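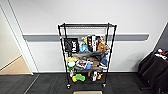 Books on the wire cart, second shelf down.

I moved to Selosley in November with 583 books, a number I know only because the moving company wanted one for the form. I had not read a fair share of them. This post is about how I got through more of them in a year than I had in the five years before, mainly by giving up on the ones I didn't like.

For a long time I finished every book I started. My father did the same. He would sit with a history of the Fukell canal for an entire winter and complain about it at dinner. I took that as the way it was done, and the result was that I'd get stuck on page 90 of something dull and read nothing at all for two months.

So now I have a page rule. If I don't want to pick the book up again by page 50, it goes. Long books get 100. I don't write reviews of the ones I quit and I don't keep a list of them. 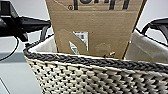 Where the quit books go

Most go to the Stamatopoulos shop on the corner, which takes paperbacks for store credit. Hardcovers are harder. They won't take anything with a torn jacket, and they already have more cookbooks than they can sell. My credit stands at 17 dollars, and I've been trying to leave it alone until something good comes in.

The rest go to the book sale in Allau, which takes everything except encyclopedias. I went on the second day last time and the parking lot was full by nine. I brought back six books, so the trip did not help much with shelf space. Two of the six have already failed the page rule. One was a sea novel I had wanted for years - I think I liked the cover more than anything in it.

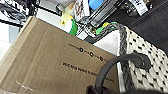 Christos Lambrakis
5 September 2024

A reader wrote to ask if I count audiobooks. I do, but the page rule doesn't work for them, so I give them one drive to Allau and back. If I turn on the radio before I'm home, I return it to the library.

She also asked what the longest book I finished this year was. It was a family saga in three volumes, some 2354 pages altogether, and I nearly quit in the second one, where everybody moves to the city and argues about a will. The third volume was better. I'm on a short book about bees now, page 31, and I expect to keep going.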